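# Flurside Letters and Plates

A card for the tabletop sorting set kept at Flurside, written by Farzana Uddin. Last revised September 18, 2018.

## Contents

1384 photos of foam letters, plates and small coloured pieces, 340 of them labelled by hand. Labels give the object, its colour and whether it is on a plate.

## Table

The letters go out first, near the middle, and the plates go around them. Brown paper covers the table for the letter and plate photos.
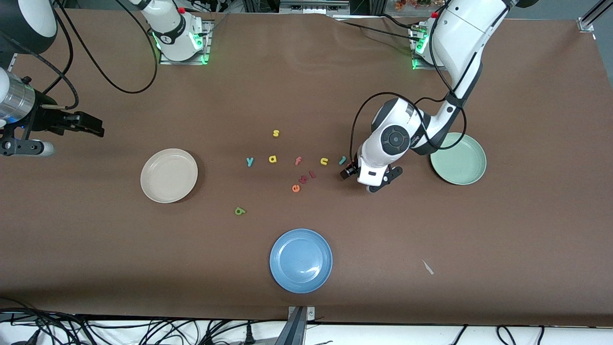 Foam letters and three round plates on brown paper.

## Labels

Letters are labelled in lower case. Colour names come from a short list — teal and turquoise both go under "teal", and grey is spelled with an e.

Small pieces caused most of the relabelling.
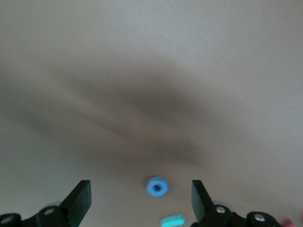 Shape comes before colour in every label, and I'd keep it that way if you add your own. A thick piece with a hole through it is a "ring", as with the blue one, even when the hole looks nearly navy. Anything partly out of view gets "cut" after its name.

## Comments

**hviid_k:** Is the paper the same in all of them?

**Farzana Uddin:** No, check the surface column.

**pallosex:** Row 400 has a plate labelled "bowl".

**Farzana Uddin:** Fixed, will be in the October copy.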